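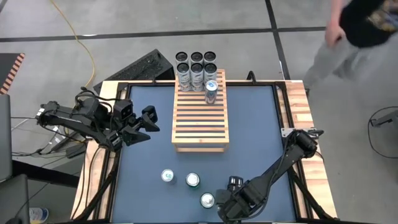

Brazo derecho se para a media trayectoria con seguimiento excedido (celda de latas)

Worketti
29 de septiembre de 2021
Celda de dos brazos sobre mesa, tarea de pasar latas al cajón de listones. El izquierdo va bien. El derecho se detiene al bajar hacia la lata, con error de seguimiento en el codo, y al cortar el par cae sobre la mesa. Ya ha aplastado una lata. Ciclo de control a 2000 µs. Lo he visto tres veces, siempre con más de 300 ciclos hechos.

grolow_
¿Temperatura del motor del codo cuando salta? Si sube con los ciclos, es protección térmica y el error de seguimiento es solo la consecuencia.

Worketti
No pasa de 30 grados. Descartado.

Veres
Yo miraría el cableado. Con el brazo estirado en diagonal hacia el centro, el mazo tira del conector de la muñeca. Un microcorte en el bus da ese mismo síntoma.

grolow_
Un microcorte daría error de comunicación, no de seguimiento.

Veres
Depende del firmware. En el nuestro la trama perdida se rellena con la última consigna y el fallo aparece después, como seguimiento.

Deividas Tamošiūnaitė
Al margen de la causa: un brazo que cae al cortar par es un problema de seguridad. En la foto hay una persona pasando junto a la mesa y no veo vallado. Parada con frenado controlado antes de seguir probando.

Planen
Me parece exagerado para brazos de ese tamaño. Con limitar la velocidad basta.

Deividas Tamošiūnaitė
La velocidad limitada no actúa sobre una caída por gravedad.

Worketti
Registro revisado: en el ciclo 934 hay tramas perdidas justo antes del fallo - Veres tenía razón en eso. He cambiado el conector y dejado holgura en el mazo. La parada con frenado sigue pendiente, el brazo derecho queda sin tensión hasta entonces.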